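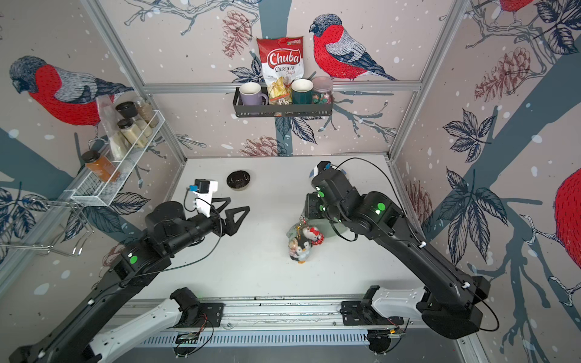

Two-arm cell, left gripper open, the keychain bunch on the table.

colico_bench
Hi everybody, long post, so get comfortable! I've been moving our two-arm cell over to the Grekilton planner this August, and I'm stuck on the keychain task. The arms have to pick up a bunch of plush charms that are all joined together with metal rings. The planner treats each charm as its own object, bless it, so it happily plans a grasp on the penguin as if the rest weren't attached. Of the last 20 tries I threw out 4 before the arms even moved, the targets were that silly. Has anyone taught it that things can be connected?
Marisol Tlapale

zhlongwane
Welcome, Marisol! We fought this on Illstead for a whole summer. What helped was giving up on separate objects and merging any masks that touch into one blob, then picking the grasp point from the wrist cameras only once the arm is close. The fixed camera just can't see thin rings very well from up there (ours couldn't, anyway).
Zodwa

phillips_head
I'd go the other way, with respect to Zodwa. Merge everything that touches and sooner or later your charm and the bowl next to it are one object. Keep them separate and add a link between them in the planner. More typing, I know, but you can read the log afterward and see what it believed.

colico_bench
Thank you both, this is so kind. I tried the merging first because it was less work (guilty!). Fabric is where I get nervous, especially the green ribbed piece with the ring and clasp at the top.
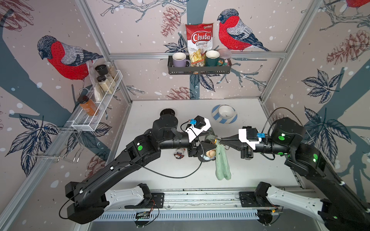
With two grippers that close together, my collision margin matters more than the mask does. I had it at 2 cm per finger, and the planner kept telling me there was no path at all. Line 159 of my config has a separate margin for held items, which I had never touched. Is it safe to shrink only that one?

zhlongwane
Yes, shrink the held one and leave the arm-to-arm one alone, please! Soft things can brush each other. Elbows can't.

phillips_head
Agreed on that, at least. I still say links over blobs. Can you post a wrist view with the cloth held?
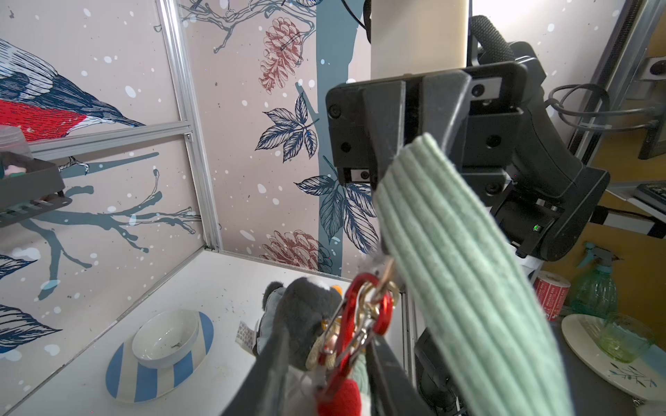 Wrist view, green cloth in the fingers with the clips and penguin at its lower end.

colico_bench
So the cloth covers a good part of the view, and I think a merged mask would swallow the clips too. Phillips, you may win this one. I'll write the links tonight and run both versions with the same start poses.

zhlongwane
I'm not conceding yet, but do post the logs from both!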